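Why Is a Plastic Bag So Thin?
Skirley Kids: Things Around the House
Last updated 24/10/2018

Search Skirley Kids Type a word Go

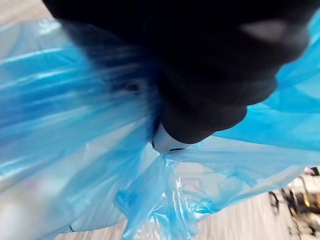

Photo: Pumudell Picture Library

A blue plastic bag like this one is made of film. Film is plastic that has been made very thin and flat. Light can get through it, so it looks pale in some places. Where the film lies on top of itself, light has more plastic to get through and the blue looks darker.

How is it made?

Many bags start as small plastic beads called pellets. A machine melts the pellets and pushes the hot plastic out through a ring. Air is blown into the middle, and the plastic swells up into a long tube — a bit like a balloon with no end. The tube cools and is pressed flat. Then it is sealed across and cut into bags. The color is mixed in before the plastic is melted.

Why does it fold?

Film bends very easily. When you gather the top of a bag in one place, all the extra film has to go somewhere. It makes folds, and they spread out from the place where it is held. Shiny film also shows bright white streaks where light bounces off the folds.

Try it

You need 2 sheets of paper and a small paper bag. Lay one sheet flat and pinch it in the middle. Look at the lines that form. Now gather the top of the paper bag and look again. Hold both sheets up to a window, first one, then both together. Which lets more light through?

Stay safe

Plastic bags are not toys. Never put one over your head or face, and keep them away from babies and pets.

Words to know

Film: a very thin sheet of plastic
Pellet: a small bead of plastic
Translucent: lets some light through, but not so clear as glass

Comments (3)

rola9: we did the window one in class and two sheets was darker

Van Wijk family: Do paper bags start as a tube too?

bluebag122: I like the balloon part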